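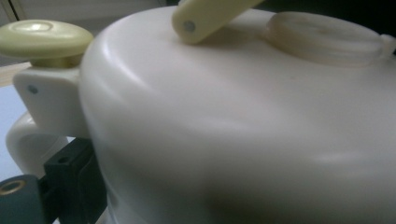 What does an editor do with a translation that has already been proofread?

The editor reads it against the original once more, line by line, and then reads it again with the original closed. Proofreading catches spelling, punctuation and missing words. Editing asks whether a sentence says what the author said, and whether a person would say it that way in English.

I have worked as a freelance translator from Greek into English for 18 years, and most of my clients come to me through a small agency, Zernlow, which handles museum catalogs, annual reports and the occasional memoir. The question above is the one I receive most often from new clients, usually after they have seen an estimate with two separate lines on it. I have decided to set out my practice in writing so that I may refer them to this page.

The first line of the estimate covers translation, including my own revision. I do not send out a first draft under any circumstances. The second line covers a reading by a colleague. For the past several years that colleague has been Annatjie Hendricks, who reads Greek well but whose working life has been spent mainly with English prose. She marks anything that made her stop. She is not obliged to propose a remedy, and I have asked her to leave the remedy to me in most cases.

A recent example may be useful. In August I completed the memoir of Magdalini Chrysikopoulos, a retired schoolteacher, for publication by her family. The text ran to 40 short chapters. In one of them she describes her father with the word "filotimo," which appears in every discussion of untranslatable Greek words and which I would have preferred to avoid. I first wrote "sense of honor." Annatjie marked it with a single question mark. The chapter concerns a man who walked back to the next village to return the change he had been given by mistake, and "honor" made him sound like an officer. The published version reads "he could not have slept otherwise." The Greek word does not appear, and the author approved the change by telephone.

Not every mark leads to a correction. Filippos Makris, who edited the family's Greek edition, was of the opinion that the proverbs should be translated literally and explained in notes. I kept three of them in that form. The remainder were given English equivalents or, where no equivalent existed, a plain statement of the meaning. He and I continue to differ on this point, and our correspondence on the subject is longer than the chapter in question.

Clients also ask whether the second reading may be omitted to reduce the cost. For internal correspondence it may. For anything that will be printed, I recommend against it, and I state this in the agreement. A translator who has spent weeks with a text begins to hear the original behind the English and will accept a sentence that no longer stands on its own. I have found such sentences in my own published work, in one case on the first page.

Terms for the coming season are as follows. Texts of up to 2 pages are returned within three working days. Longer texts are scheduled individually. The list of names and preferred spellings should accompany the original, particularly where a family name has more than one accepted form in the Latin alphabet. Requests for changes after approval are charged by the hour.

My next post will concern letters and diaries, and the question of whether an author's mistakes should be preserved in translation. Readers who hold a view on the matter are invited to write to me through the contact page.

October 2020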